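Notebook, fermentation bench
10/07/2021
Batch 15, sour rye starter, second comparison of flours 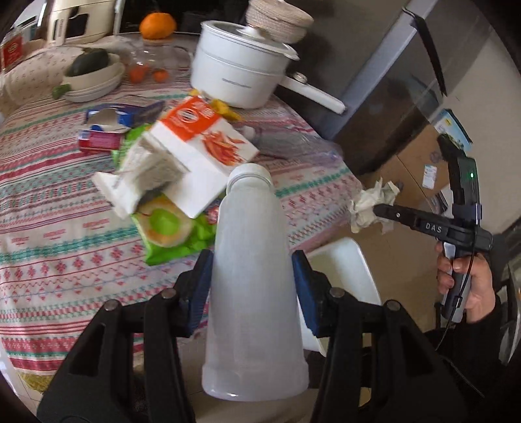
Where we stand

The Zekar rye is finished. I opened the last bag for this batch and I will not order it again before we know if the Kravets flour gives the same result. In March I wrote that the two flours behave alike, but when I read my own notes again I see that I had only compared them at one temperature, and the Kravets bag had been open for a long time. So I do not trust that page. Please do not copy the numbers from it.

Plan for this batch

Two jars, same starter, same water, same shelf. Jar A gets Zekar, jar B gets Kravets. I feed both in the morning and once more before I go home. I do not stir between feedings. The jars stand on the middle shelf of the warm cabinet, A on the left. If you must move them, put them back in the same order, the tape on jar B does not hold well and I already lost one label this year.

Weights

Starter into each jar: 15 g
Flour: 167 g
Water: 174 g

The water is a little more than in the old recipe. With the old amount the Kravets paste was so stiff that it climbed up the spoon, and I could not level it to make the mark on the glass. With 174 g both can be leveled with the back of the spoon. I know this makes the comparison with the earlier batches less clean. I accept it.

The empty jar A with its lid is 1,006 g on the big scale. I write it down here because I look for it every time. Jar B must be weighed again, it has a new lid.

Observations

Morning feeding. Jar A smells like green apple, a little like yogurt. Jar B smells mostly of wet flour. Color the same in both, gray-brown, no pink, no fuzz.

Before lunch. A has risen to the first mark. B has not moved, but there are small bubbles against the glass near the bottom. I pressed the lids down again, they had both come loose.

Afternoon. A is well over the second mark and the top is round. B has reached the first mark and its surface has started to crack, which I like to see in rye. The smell of B is now clearly sour, sharper than A. I did not expect this. In my experience the slower jar is also the milder one.

Before leaving. A has started to sink in the middle. B is still rising. I fed both anyway, to keep to the plan, although B would have been better with a few more hours. Next time I think I should feed by the mark and forget the clock, but then I must be here in the evening, and I am not sure that I want this.

Things that went wrong

The warm cabinet was too cool in the morning. The door does not close if the tray is pushed all the way to the back – the corner touches the hinge. I pulled the tray forward by two fingers and it closes now. I don't know how long it was open, so the first hours of both jars are in doubt. They were in doubt in the same way, at least.

The Flivus test strips are old. I used one on each jar and both gave a color between two fields on the card. I write only "sour" in the table and leave the number empty.

I also forgot to sift the Kravets. It has some larger bran pieces and they may hold water. I will sift half of the bag and keep the other half as it is.

Bread

A small loaf from jar A, baked in the Nidedeo tin with no fat. It came out without sticking, good crust, a bit dense at the bottom. The crumb was still gummy when I cut it, but I cut it too early, so this tells us little. The rest is wrapped in the cloth on top of the cupboard, please leave it closed until tomorrow and then take as much as you want.

No loaf from jar B yet. There was not enough left after the feeding.

To do

Weigh jar B with the new lid.
New tape for the labels, the kind that stands moisture.
Sift half of the Kravets.
Repeat the whole thing with the cabinet closed from the start.
Ask the mill if the Kravets is from the new harvest – the bag has no date that I can find.
Dry some of starter A on baking paper and keep it in the drawer, in case both jars go bad while I am away.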